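Whitfield Community Pantry is looking for a Packing Shed Coordinator
Part-time, 23 hours a week, ongoing after a probation period

Some of you will know us already from the produce boxes that turn up on doorsteps all over Whitfield, and some of you will have wandered past our shed on the way to the oval and wondered what all the crates were for. Either way, hello! We pack and deliver fruit and veg boxes to 330 households each fortnight, most of them older people living on their own or families having a lean patch, and we'd love to find a cheerful, organised person to look after the packing side of things.

The job was held for years by one very patient woman who has now moved up the coast to be near her grandchildren, and we miss her (and her lemon slice) a great deal. We don't expect you to be her. We would like you to be good with people though, because the shed can get noisy and everybody has an opinion on where the potatoes ought to go.

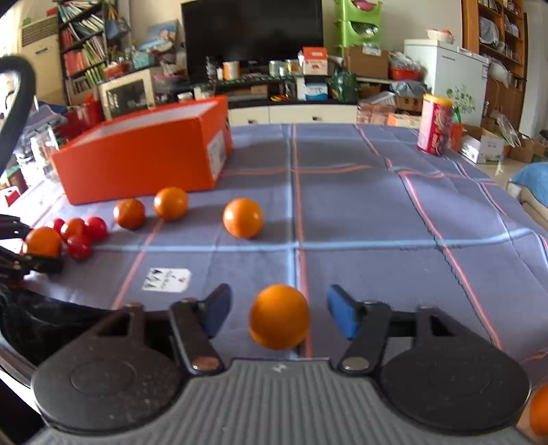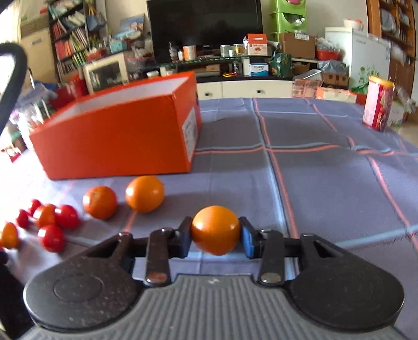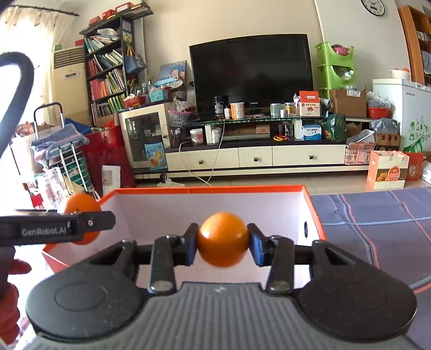

Orange fruit and a checked cloth

You'd be starting early on packing days, opening up at half past six and checking what the growers have dropped off against the order sheet. After that it's a matter of setting up the benches, getting the helpers settled and keeping things moving until the vans leave. Afternoons are quieter - phone calls to growers, a bit of rostering, and the paperwork that our funding from the Gitach Fund asks for. We use a plain spreadsheet and you'll be shown how it works.

You'll need:
A current driver's licence (manual is handy, as the old van is a manual)
A Working With Children Check, or willingness to get one
Reasonable fitness, as there is lifting and a fair bit of standing
Some experience organising other people, paid or unpaid, in a kitchen, a club, a shop or anywhere else

A food safety certificate would be lovely, but we'll pay for the course if you haven't got one. A second language is very welcome too, as plenty of our households would sooner have a chat in something other than English.

Pay is in line with the award, with super on top, and you can take home a produce box each fortnight. The shed is on Rimis Road, a short walk from the bus stop, and there's parking out the back. We'd like you to start in April if you can, but we're happy to wait a little for the right person.

To apply, please write us a letter of no more than 500 words telling us a bit about yourself and why you fancy the job, and pop in the names of two referees. Leave it in the box at the shed or hand it in at the Trestunar Street library, marked for Randa Zoubi. If you'd like to come and see a packing morning first, just ask for Randa at the shed and she'll put the kettle on.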